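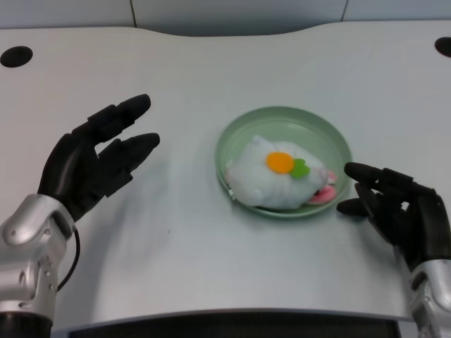
A white plush toy on a round green plate, on a pale gray tabletop.

Toy storage advice concentrates on boxes. I think the tray matters more. A shallow plate with a raised rim gives a soft toy a fixed address on a work surface, and the rim stops small parts from migrating.

Siham Twal, who ran the playroom at Abu Hammour for two years, disagrees. Her position is that anything left on a table is clutter, and that lidded bins settle the matter. Bins work for blocks. Plush compresses, the pile flattens, and ears crease along whatever line the lid imposes. At 140 mm of depth, the usual bin holds two layers, and the lower one suffers.

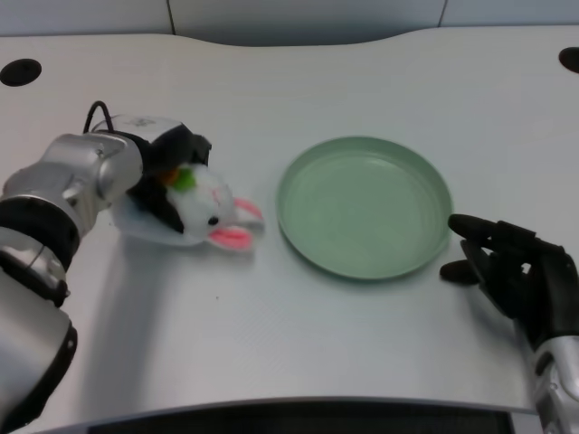 Long ears and sewn-on trim are the weak points. A toy with either should be laid on its side, with nothing stacked on top, and picked up by the body. The table should be plain and smooth, so lint shows and wipes off. I would keep two plates per table and put the bins to use for blocks.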